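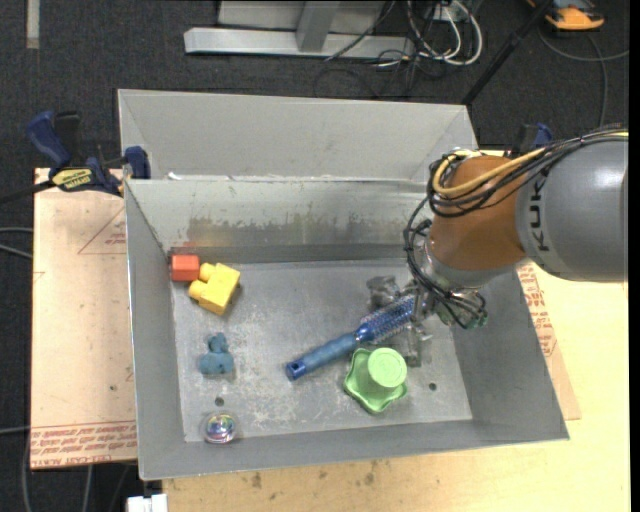 KUKA robot arm with its wrist lowered into a grey metal bin.

How a pulse oximeter works

A pulse oximeter is a small clip that fits over a fingertip. It measures how much oxygen the blood is carrying. The Satinia children's clip weighs 26 grams.

One side of the clip has two lights. One is red. The other is infrared, a kind of light that eyes cannot see. Both shine through the finger to a sensor on the other side.

Blood with plenty of oxygen is bright red and lets more red light through. Blood with less oxygen is darker and soaks up more of it. The clip compares the two lights and shows the answer as a percentage. It also shows the pulse, for example 80 beats a minute.

Keep the hand still during a reading. Nail varnish can block the light.

Search this site Enter keyword Go

Contact: Yvette Gill, Vondisance | © Vondisance | Back to top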